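Mai | Redaktion Cladari

Der Verteiler umfasste 2948 Adressen. Um 9 Uhr ging Variante A hinaus, Betreff: »Makby Klebstoffe, Preisliste Frühjahr«. Variante B enthielt denselben Anhang, Betreff: »Hält länger als Ihre Vorsätze«. Die Agentur Clanda hatte den Satz geliefert, der Vertrieb hatte ihn zweimal gestrichen, die Datenbank hatte ihn behalten.

Bis Mittag lagen 725 Öffnungen vor. Die Auswertung lief nach Vorschrift: Abmeldungen getrennt, Abwesenheitsnotizen gefiltert, Doppelklicks bereinigt. Übrig blieben drei Antworten, die sich keiner Kategorie zuordnen ließen. Die erste bestand aus dem Wort »Na«. Die zweite fragte, ob der Klebstoff auch für Ehen zugelassen sei. Die dritte kam vom Großhandel Vương, seit zwei Jahren ohne Bestellung, und lautete: »Wir haben gelacht. Bitte um Rückruf.«

Der Sachbearbeiter legte im System ein neues Feld an, Typ Text, kein Pflichtfeld, Bezeichnung »Gelacht«. Als zulässige Werte trug er Ja, Nein und Unbekannt ein. Dann wählte er die Nummer von Vương. Während es klingelte, setzte er den Standardwert auf Unbekannt und speicherte.

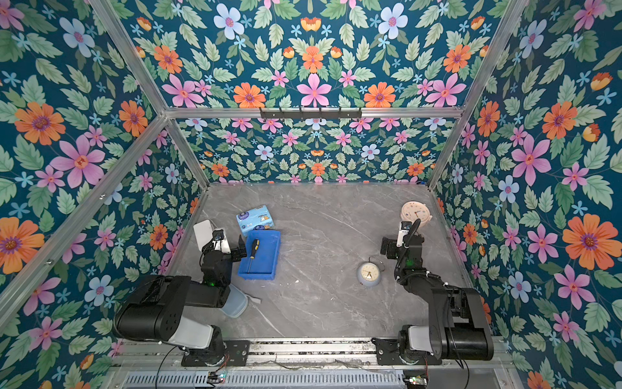
Am anderen Ende hob jemand ab und lachte schon.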